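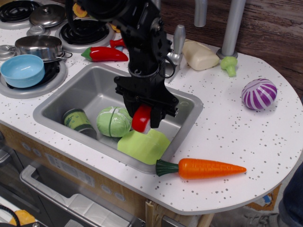
図1 ままごと用の流し台。槽内に緑ラベルの缶とキャベツ

Clillum 玩具貸出資料の目録統合および保守基準整備 中間進捗報告
提出先:Wumia助成部門
作成:レイウグ(Layug)貸出センター 資料管理係 Colleen Morin
対象期間:前回報告以降、6月末まで

1. 報告の範囲

本報告は、助成対象事業Clillumのうち、目録統合、洗浄・保管基準、部品管理、貸出規則の改定について、期間中の作業と残課題を記載する。広報および会場賃借に関する事項は会計報告に添付した別紙に記載済みのため、ここでは扱わない。用語は前回報告の定義に従う。「資料」は貸出単位となる玩具一式、「部品」は資料を構成する個々の物品、「登録」は目録への書誌情報および部品表の入力完了をいう。

体制に変更はない。目録担当はLilibeth Cruzado、保守担当はGerardo Cruzado、システム担当はJoon-young Heo、全体の調整はMorinが行う。洗浄手順の技術的助言はReinaldo Barbosaに引き続き委嘱している。

2. 目録統合

2.1 経過
事業開始時、貸出拠点ごとに台帳の様式が異なっていた。本館は表計算ファイル、東分室はカード、残る分室は貸出簿への手書きで、番号体系にも互換性がなかった。期間中に4拠点すべての台帳をGulliaへ移行し、単一の番号体系に統合した。登録件数は2000件に達し、計画書に定めた中間目標を満たした。

移行は旧台帳の転記ではなく、現物照合を前提とした。台帳にあって現物がないもの、現物があって台帳にないものの双方を、登録前に保留区分へ入れた。保留区分の資料は貸出対象から外し、照合が済んだものから順に戻している。保留のまま残っているのは、主に貸出中で返却期限が到来していない資料である。

2.2 分類
分類表は27区分とした。当初案はより細かい区分を設けていたが、試行段階で入力者による判断の差が大きく、同一製品が異なる区分に登録される例が生じた。差が集中したのは、ごっこ遊び用の食材と台所設備、積木と組立玩具、楽器と音の出る乳児用玩具の境界である。区分を統合し、細部は件名語で補う方式に改めた。

件名語は統制語とし、自由入力を認めない。語の追加は目録担当への申請による。追加が認められた語は月曜日に辞書へ反映し、それ以外の日には更新しない。入力作業の途中で語の候補が変わると、検索漏れの原因を後から追えなくなるためである。

2.3 部品表
部品表の入力には想定を超える工数を要した。パズルや組立玩具は製品の説明書に部品数の記載があることが多く、照合は比較的容易である。一方、ごっこ遊び用品は複数の製品が長年にわたり混在しており、どの食材がどの台所設備に付属していたかを確認できない例が多い。

この種の資料については、製造時の構成を復元する方針を取りやめ、現在の構成をもって一式と定義し直した。部品表には、品名、主たる色、素材の大分類を記載する。素材の判定は木、布、合成樹脂、金属、紙、その他とし、判定できないものは「不明」と記す。推定による記載は行わない。前回報告で「樹脂(推定)」としていた項目は、すべて再判定するか「不明」に改めた。

2.4 入力品質
登録済み資料から無作為に抽出し、入力者とは別の者が再照合した。検出された誤りは、部品表の記載順の不統一、素材区分の誤り、旧番号の転記誤りが中心である。貸出の可否に影響する誤りは旧番号の転記誤りに限られ、いずれも訂正した。再発防止策として、旧番号欄に桁数の検査を設けた。検査はGulliaの標準機能の設定で対応でき、追加開発は行っていない。

3. 洗浄および保管基準

3.1 洗浄区分
従来は返却された資料を一律に中性洗剤で清拭していた。この方法は布製品および無塗装の木製品に適さず、過去の廃棄記録にも、清拭後の反りや縫い目のほつれを理由とするものが含まれていた。Barbosaの助言に基づき、洗浄区分を4種に改めた。

区分A:流水洗浄が可能なもの。中空部品のうち、水が抜けない構造のものは除く。
区分B:固く絞った布による清拭に限るもの。電池室を有するもの、塗装木製品を含む。
区分C:乾式清掃に限るもの。無塗装木製品、紙製部品を含む。
区分D:洗濯が可能なもの。洗濯表示を確認できない布製品は区分Cとして扱う。

区分は資料単位ではなく部品単位で付与する。一式の中に異なる区分の部品が混在する場合、貸出票に区分ごとの部品名を印字する。印字欄の不足から、部品の多い資料では貸出票が複数枚になることがあり、様式の改定を検討している。

3.2 中空部品の扱い
区分Aの除外規定は、本期間に追加したものである。水抜き穴のない中空部品を流水洗浄した場合、継ぎ目から浸入した水が内部に残る。外観からは判別できず、振って音を確認する方法にも限界がある。該当する部品は区分Bとし、返却時に継ぎ目の開きを目視で点検する。開きを認めたものは貸出を停止し、保守担当に回付する。

3.3 乾燥
洗浄後の乾燥は、棚板に隙間のある乾燥棚で行う。積み重ねは認めない。従来は乾燥の完了を担当者の感触で判断していたが、部品の形状により判断が分かれた。現在は、洗浄した当日の再貸出を認めず、翌開館日の午前に点検を経て棚へ戻す運用としている。この運用により返却から再貸出までの間隔は延びたが、予約の待ち時間に対する影響は、需要の集中する資料に限られている。

3.4 保管容器
保管容器は、蓋付きの透明容器と通気性のある布袋の併用とした。木製品と布製品は布袋、その他は透明容器を原則とする。容器の外側には資料番号、部品一覧、洗浄区分を記した札を付ける。札は差し替え可能な形式とし、粘着式は使用しない。粘着式の札は剥離後に糊が残り、容器の再利用時に除去作業が発生していた。

大型の台所設備は容器に収まらないため、床置きとし、付属部品のみを容器に収める。本体と付属部品の紐付けは番号の枝番で行う。本体の札は背面に付け、遊戯面には付けない。

4. 部品の欠損と補充

4.1 欠損区分
欠損は「軽微」「機能影響」「貸出不可」に区分した。軽微は、欠けても遊びの成立に影響しないもの。機能影響は、遊びは成立するが説明書どおりの使用ができないもの。貸出不可は、遊びが成立しないもの、または欠損により安全上の問題が生じるものである。

軽微な欠損では貸出を継続し、部品表を訂正する。従来は欠損が一つでもあれば貸出を停止していたため、修理待ちの棚に多数の資料が滞留していた。区分の導入後、滞留資料の多くは軽微と判定され、棚に戻った。

4.2 補充の方法
補充は、製造元からの部品購入、同種資料からの転用、館内での製作の順に検討する。製造元が部品単位の販売を行っていない場合が多く、実際には転用が主となっている。転用元となる資料は、除籍済みのものに限る。貸出可能な資料から部品を抜き取ることは認めない。

館内での製作は、布製部品および単純な形状の木製部品に限定した。乳児向けの資料には館内製作の部品を使用しない。塗装を要する部品も当面は対象外とする。塗料の選定および乾燥設備について、保守担当が要件を整理している段階である。

4.3 除籍
除籍の判断は保守担当が起案し、調整担当が承認する。除籍理由は破損、部品欠損、衛生、安全、重複の別を記録する。重複による除籍は本期間には行っていない。目録統合により同一製品の複本の所在が明らかになったが、拠点ごとの利用実績が一巡するまで判断を保留する。

5. 貸出規則の改定

5.1 返却時点検
返却時の部品確認は、これまで窓口で利用者立会いのもとに全部品を数えていた。部品の多い資料では窓口の滞留が長くなり、閉館前の時間帯に集中していた。改定後は、窓口では容器の外観と主要部品のみを確認し、部品表との照合は返却後に行う。照合で不足が判明した場合は、次回来館時または電話で利用者に通知する。

不足部品に対する弁償は求めない。この点は改定前から変更していない。ただし、不足の記録は資料ごとに残し、特定の部品の紛失が続く場合は、容器の仕切りや袋の口の形状を見直す材料とする。利用者ごとの紛失履歴は作成しない。

5.2 予約
予約はGulliaの標準機能に移行した。拠点をまたぐ予約が可能となったが、拠点間の搬送は週次の便に依存するため、受取までの期間が利用者の予想より長くなることがある。予約画面に現在の所在拠点を表示し、所在拠点での受取を選択できるようにした。移行直後、旧台帳で受け付けた予約の一部が新しい待ち順に反映されない不具合があった。Heoが旧台帳の受付順を手作業で入力し、該当者への連絡を済ませている。

5.3 年齢表示
対象年齢は製造元の表示をそのまま転記する。表示を確認できない資料については、小部品の有無のみを記載し、対象年齢を付さない。窓口での問合せには、部品表を示して利用者の判断を求める。独自の年齢区分を設ける案は、判定基準の根拠を示せないため採用しなかった。

6. 遅延事項

部品表の撮影記録が遅れている。部品を並べて撮影し、返却時点検の照合用に登録する計画であったが、2.3に記した構成の再定義を先行させたため、着手が後ろにずれた。撮影は部品の多い資料から優先し、パズル類は説明書の部品図で代用する。この代用により作業量は減るが、説明書が残っていない資料は通常どおり撮影の対象となる。

札の差し替えも東分室で完了していない。旧様式の札と新様式の札が併存しており、旧様式には洗浄区分の記載がない。併存期間中、東分室で返却された資料は、区分の記載がない場合、区分Cとして処理している。

7. 予算の執行

保管容器および乾燥棚の購入は計画どおり執行した。Gulliaの利用料は契約単位を拠点別から一括に改めたため、当初見込みを下回っている。差額は撮影記録の作業費への振替を希望する。費目間の流用に該当するため、所定の様式により別途申請する。申請が認められない場合、撮影記録の対象を布製品と台所設備の付属部品に絞り、現行費目の範囲内で実施する。

8. 次期の作業

目録については、保留区分の解消と撮影記録の登録を進める。洗浄基準については、区分ごとの作業時間を記録し、区分Bの対象が過大でないかを検討する。貸出票の様式は、部品名を資料番号順から洗浄区分順に並べ替えた試作版を本館で試用する。除籍済み資料からの転用については、取り外した部品の保管場所が不足しており、棚の配置換えの案をGerardo Cruzadoが作成中である。

添付:分類表(改定版)、洗浄区分判定表、貸出票試作版、欠損区分記入例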